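Section 4 – Bringing the Hand Grippers Into a Working Day

Before your team at Lundadholm starts its first Kelo round, please read this part slowly, with a coffee if you can. The garment work you already do is the work the robots will learn from, so your habits matter more than speed.

1. Check the yellow fingers for lint and wipe both lenses.
2. Slip a finger through the strap before you lift the gripper.
3. Lay one garment flat and leave the rest in a pile. 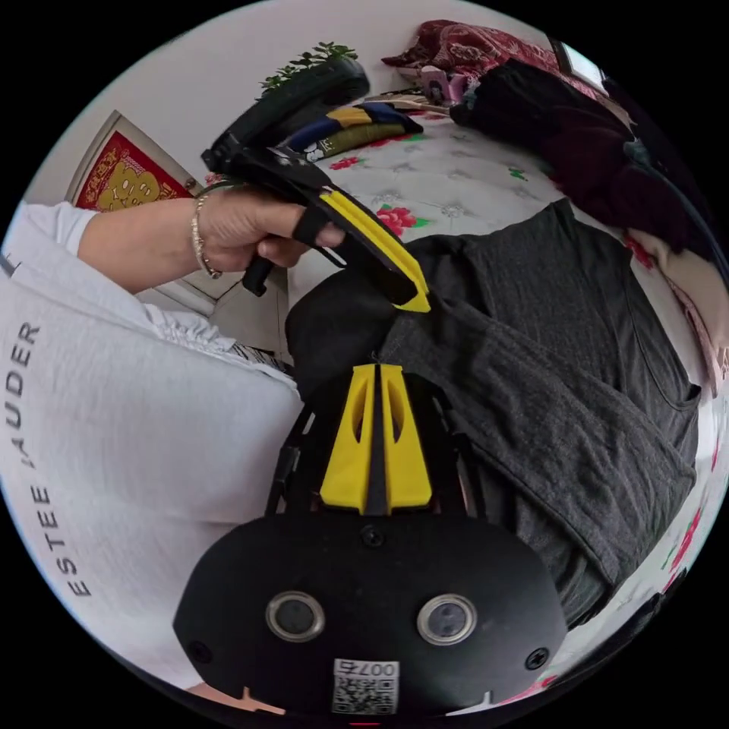
4. Handle each piece the way you would at home. A round is 30 garments, and then you rest.

Note: Rounds count as paid hours, the same as folding by hand.

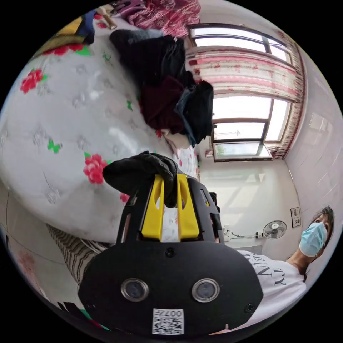

Changing jobs is a lot to ask of anyone, and we would like the move from folder to trainer to feel gentle. Most people at the Bepari site kept their old shifts and simply swapped some table time for gripper time. Work with a partner if you can, and wear what suits you – a black knitted glove or a light blue face mask is fine during a round.

Caution: Never pull on a finger that feels stuck. Set the gripper down and call the Jallura desk, extension 473.

Comments (3)

foldingfan34: Is the strap meant for lefties too?

mapleporch: Our wrists were sore after the first 200 pieces, so please take the rests!

night_shift_b: Still miss my old table a little, but the hours are kinder.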